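假警察上门的事 Pirberg的都进来看下

版块：本地治安 / Pirberg及周边
发帖于2018年4月

南坡搬砖
楼主。长话短说，刚下班打字急，错字别管。
Abdel Hamid街那一片，昨晚有人穿深色制服上门，说附近抓了个入室盗窃的，身上搜出一张名单，名单上有你家地址，要“登记贵重物品”。我楼下邻居信了，开门，让进屋，现金拿出来给人家“拍照核对编号”。人走了，3000欧没了。
报警了。真警察来得倒不慢，做了笔录，问了一圈邻居。说是最近不止一起，让大家互相提醒。
特征：2个人，都是男的，一个说话一个不说话。说话那个讲德语没口音，很客气，证件晃一下就收。没说话那个一直站门边上。
开的什么车没看见。有没有人这两天也碰到的？说下时间，说下哪条街。

煎饼不加葱
我妈前天接到电话！！也是这套词，抓了贼，搜到名单，问家里有没有保险柜。我妈说没有就挂了。没上门。
我们住Vimine超市后面那排。

南坡搬砖
电话号码留了没

煎饼不加葱
座机，没来显。老太太就记得对方叫她“别挂，保持通话”，她嫌烦挂了，我谢天谢地

老铁轨
Cludeck上有一条，刚更新的。大意是警方确认Pirberg这边收到11起报案，大部分是电话，上门的是少数。受害人都过60岁。没写抓没抓到人。
链接发不上来，论坛吞，自己去搜“假警察”。

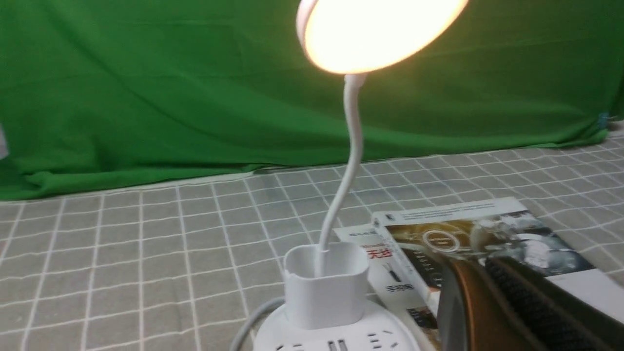
台灯，亮着的

南坡搬砖
看到了，谢。但是Cludeck那条写的“损失金额不详”，我邻居明明当场就报了数的。记者没问还是警察没给？

老铁轨
警察一般不给具体数，案子还在查。不奇怪吧

半夜收衣服
我说句不好听的。警察早知道有这么多起，通告呢？小区门口一张纸都没贴。要不是楼主发帖我根本不知道。上礼拜就该发的东西。

老铁轨
早发了骗子就换地方换话术，你也抓不着。而且他们官网有防骗那一页，一直都在

半夜收衣服
谁没事看官网啊，我爸连智能手机都不用。被骗的全是上岁数的，通告放网上给谁看

煎饼不加葱
+1，应该往信箱里塞纸

灰鸽子
我不同意楼上几位。塞纸也没用，我们那栋信箱口全贴着“谢绝广告”，塞进去也直接扔。我觉得还是子女自己打电话讲，讲一遍不够，隔几天再讲一遍。
另外纠正一下，不是“名单”就一定是假的，真警察抓到人翻出地址也会通知的。关键是真的不会碰你的钱，不会替你保管，不会要你转账。

半夜收衣服
你这个“纠正”很危险好吧。老人听完只记住前半句：真警察也会来说名单。你让他们怎么分？

灰鸽子
那也不能教老人谁都不开门。真着火了真有事了呢

半夜收衣服
着火了他闻得到

南坡搬砖
别吵别吵，说正事。
刚下楼又问了邻居，补充几点：
按门铃之前先打过一个电话，说“同事马上就到”。所以人一来他就觉得对上了。
电话那头背景有对讲机的声音。
进屋以后有人一直夸他家收拾得好，夸完问首饰在哪。
证件他真看了，但说不出来上面写的什么，紧张。
走的时候让他“今晚不要和任何人联系，会影响抓捕”。他就真的一晚上没给女儿打电话，今早才说的。
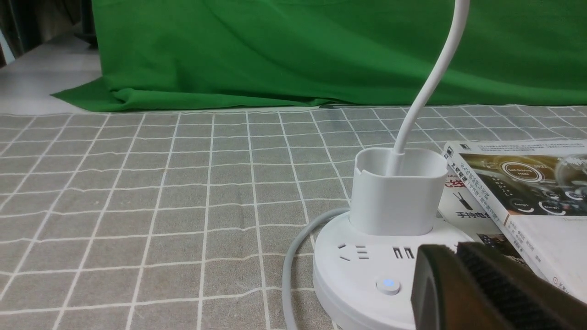

雨棚下：不让联系家里人这条最毒，我外公那次也是这句话，拖了整整一夜，等我们知道钱早没影了。去银行也没用，现金没法追。

南坡搬砖
你外公也是Pirberg的？

雨棚下
不是，外地，好几年前了。手法一模一样，连“同事马上就到”都一样。后来抓到几个跑腿收钱的，打电话的那头在哪都不知道。

老铁轨
对，上门的基本是临时找来的跑腿，抓了也问不出多少东西。打电话的才是正主

灰鸽子
那楼主说的那个讲话很溜的呢，像跑腿？

老铁轨
不好说。我又不是办案的

胖橘本橘
插一句，Abdel Hamid街拐角那家烟草店门口有摄像头，朝街的。有没有人跟警察提过？一般存不了几天就覆盖了，要快

南坡搬砖
提了，笔录里邻居提到了。去没去调我不知道。我明天下班路过问下老板

胖橘本橘
别明天了，今天。打个电话也行

南坡搬砖
行我现在打

南坡搬砖
打了。老板说警察下午已经来拷走了。别的不肯讲，说叫他别往外说。那我也不多问了。

半夜收衣服
总算有件事办得快

煎饼不加葱
能不能搞个统一的说法给老人讲，太长他们记不住。我先写一版：
自称警察打来的，先挂。
挂完自己拨110，德国的110，不要按回拨键。
上门的，门链别摘，让他等着，你打电话去局里核实。
谁要你拿现金首饰出来，都是假的。
有人说不许告诉家里，马上告诉家里。

灰鸽子
同意，加一条，挂的时候要真挂。有的骗子让你“不挂直接拨110”，接起来的还是他们那伙人

煎饼不加葱
加上了。谁德语好的帮翻一版，我们楼里不光中国人，隔壁土耳其奶奶也七十多了

雨棚下
我来翻，晚上吃完饭弄。大字版行不行，字号弄大点老人看得清

煎饼不加葱
行行行 越大越好

老铁轨
Vimine超市进门那块公告板可以贴，跟收银台说一声就行，我以前贴过找猫的。五月之前那板子好像不清理。

半夜收衣服
猫找到了吗

老铁轨
找到了，在地下室

胖橘本橘
我问个实际的，邻居那笔钱保险赔吗？家财险

灰鸽子
多半不赔，自己递出去的不算入室盗窃。我同事家就卡在这条上。有的合同有诈骗附加条款，要翻合同

胖橘本橘
也太坑了，人都进屋了还不算入室

灰鸽子
没撬锁，他自己开的门。保险公司抠的就是字眼

雨棚下
先别替人家下结论，每家条款不一样的。让他女儿把保单找出来，报案编号一起寄过去，赔不赔等书面答复。口头说不赔不要认。

南坡搬砖
好我转告。他女儿今晚过来陪他住，老头现在情绪很差，一直说自己蠢。我跟他说换我也得上当，他不信。

煎饼不加葱
跟他说真的不丢人 我妈那天要不是锅上炖着汤急着去关火 估计也聊下去了
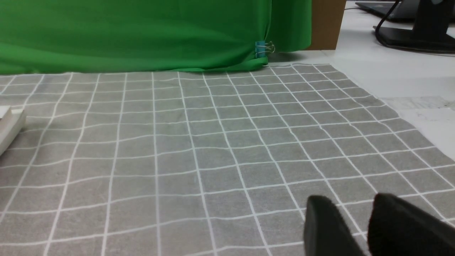

新来的小陈醋
只接到电话，没损失，也要报案吗？

老铁轨
要报，打当地派出所的座机就行，不用占110。把来电时间和对方说的话讲一下，他们会记录。

新来的小陈醋
好的，我奶奶中午接到的，在Pirberg火车站那头。对方说他姓什么“警长”，她没听清。我这就打

南坡搬砖
火车站那头也有了？？范围不小。时间具体点

新来的小陈醋
中午，她刚吃完饭。说在隔壁街抓了人，问她一个人住吗。她说跟孙女住，对方就挂了

雨棚下
“一个人住吗”这句也加进去，凡是问这个的都挂。

煎饼不加葱
加了。

半夜收衣服
我收回前面一半的话啊，官网刚刚挂了新通告，写的就是Pirberg，话术也列了几条。另一半不收回，还是没人往小区里送

老铁轨
哈哈 行

灰鸽子
通告里写的是“制服或便衣”，楼主邻居碰到的是制服，所以便衣的也要防。大家别光盯着制服

南坡搬砖
帖子标题改不了，手机端没那个按钮，版主看到帮加个“便衣也有”。
先去吃饭了，有新情况直接在下面跟，别私信我，私信老是看漏。翻译好的那版也贴这里，我拿去公司打因，楼道里先贴上。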